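Refinishing an oak desk top, oil or poly?
Forum: Finishing and Repair

skirkero_bench
Posted Monday, 7:12 PM

I have a big curved desk in light oak that came out of an office that was closing. The shape is good and the joints are tight, but the finish has worn thin where people rested their forearms. There are also a few pale rings near the front edge. I want to refinish the top this month and leave the sides alone if I can get away with it.

I was set on hardwax oil because I used it on a bench and liked how easy it was to touch up. My brother-in-law says I'm going to regret it and should put down three coats of water-based poly. The desk will get daily use with drinks on it. What would you do?

dado_pete
Posted Monday, 7:40 PM

Poly. Oil is fine on a shelf. On a desk people use every day it looks tired in a year, and then you're re-oiling it every spring whether you feel like it or not.

nilinus
Posted Monday, 8:05 PM

I disagree with Pete. I've had oil on my work desk for 11 years. I've put a fresh coat on it three times, and each one took an evening. When poly gets a scratch through it you end up sanding the whole top to fix it. With oil you do the one spot.

First question though, is it solid or veneer? If it's veneer, don't go near it with 60 grit.

skirkero_bench
Posted Monday, 8:31 PM

Good question. I assumed solid, but I pulled the grommet out of the cable hole tonight and there's a clear line at the top of the hole, so veneer. Thin, too. I'd guess the curved front is the same stuff.

I don't want to spend a lot. A shop in Drundico quoted me 2,000 to do the whole thing in a sprayed lacquer, and that was without pickup. I paid less than that for all my office furniture put together.

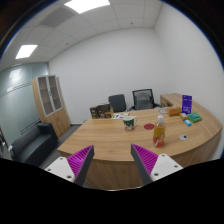

El-Sayed writes that the quote isn't out of line for spray work on a curved piece, and that he was charged 3,000 for a conference table not much bigger. He adds that on thin veneer he would skip sanding to bare wood entirely. Clean it with mineral spirits, scuff it lightly with a gray pad, and put a compatible clear coat over what's there. He has done four tops this way and one of them peeled, which he blames on silicone from furniture polish.

dado_pete
Posted Monday, 9:02 PM

That's more or less what I'd do too, now that we know it's veneer. And that settles oil for me. Hardwax oil has to get into the wood. If you leave the old finish on, it just sits there and stays gummy.

nilinus
Posted Monday, 9:15 PM

Fair, I'll give you that one. I wouldn't oil over old lacquer either. I'd still use a chemical stripper before I gave up on it. Stripper doesn't remove veneer if you use a plastic scraper and don't leave it on all night.

planes_and_rust
Posted Monday, 9:48 PM

Stripper can loosen the glue on older veneer. Ask me how I know. Test it underneath first, or in the cable hole where the grommet covers it.

For the rings, if they're white the moisture is in the finish and you can often get them out with a little denatured alcohol on a rag, barely damp. If they're black it's in the wood and you need oxalic acid. Very different job.

skirkero_bench
Posted Monday, 10:10 PM

They're white. I tried the alcohol on the smallest one and it's fainter but still there. I'll do it again tomorrow.

Leaning toward scuff and recoat. Satin or semi-gloss?

dado_pete
Posted Monday, 10:14 PM

Satin. Semi-gloss under a desk lamp will drive you nuts.

nilinus
Posted Monday, 10:22 PM

Satin. Stir the can, don't shake it. And check the temperature in your garage, mine was too cold at night last time and the second coat took 22 hours before I could touch it.

skirkero_bench
Posted Monday, 10:30 PM

OK, satin. I'll do a test patch at the back corner first and post how it dries.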